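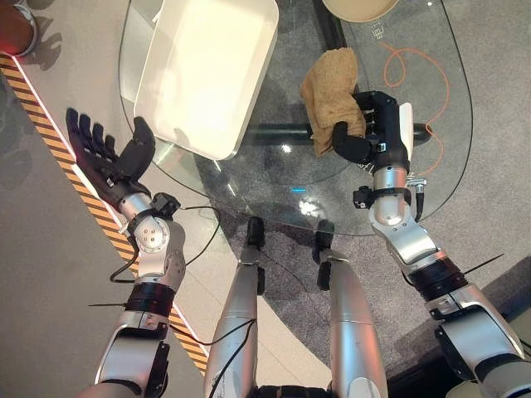
Allotment water rates, Clondbridge site
Forum: Plots and Growing
March 23, 2020

marrowfat
The new letter says water is going on a flat charge from May. Everyone pays the same whatever the plot size. I have a half plot and two water butts, so I barely touch the tap. Has anyone else had this letter?

pegandtwine
Got mine. I don't mind it. The old system meant reading meters that half the time were stuck or buried in nettles.

marrowfat
Fine for a full plot. I'd be paying for somebody else's hosepipe.

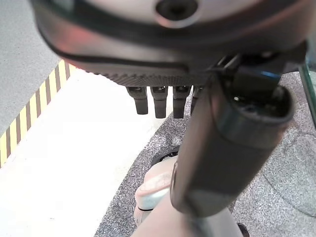
Bararar Lane moved to a flat charge a while back and the hoses came out straight away. If you've paid for it, you use it. I'd want hoses banned before I agreed to anything.

oldloam
Disagree with that. A ban is no good to people who can't carry cans. My plot is at the top end and the nearest tap is 98 paces off. I did that with a bad hip all last summer.

pegandtwine
Could they put in another tap up there? A 300 litre tank would do it, filled overnight.

oldloam
Asked for one. Was told it would go on the list.

dibber_10
Has anyone worked out what a half plot needs in a dry week?

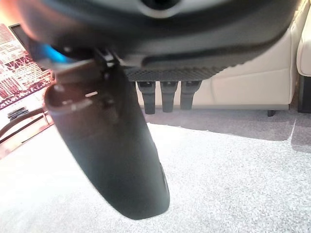 Do water butts count against the flat charge?
They make no difference to it, you pay the same with or without.

marrowfat
Which is my point. I'm writing in to ask for half rate on half plots.

dibber_10
I'd sign that. Mine's a half as well.

pegandtwine
I wouldn't, sorry. The full plots would have to make up the gap.

oldloam
Put the tap in the letter too, please.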